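January, afternoon, Bidville bench

Picked the folding set back up after lunch. We're at 1,546 good examples and the Girnow folks want 2,000 before they kick off the next training run, so it's pants, pants and more pants for a while! I'm fine with that. Pants are a lot more fun than towels (sorry, towels).

Changed the routine a bit from last month. Every garment now gets dropped in a heap before we hit record, no smoothing it out first, and we do 20 takes per garment before swapping. The old Baran set started from nearly flat clothes and the policy got spoiled: give it a real pile and it just pokes at the middle. I also want more kids' clothes in the mix, the small sizes with stretchy waists, where the edge you need to grab is all scrunched up and hard to find.

Tossed 5 takes so far, all mine, all because I closed the grippers before the start beep. Gitura still lets you save those without a warning – somebody please add one, I keep doing it.

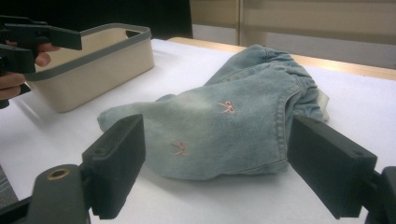 Kids' jeans with the pink bows, fingers open, no contact yet.

Next up is something dark, the label list is way too heavy on light blue. Also need to ask whether waistband-first and cuff-first grabs should get separate tags or stay lumped together. I've been lumping them.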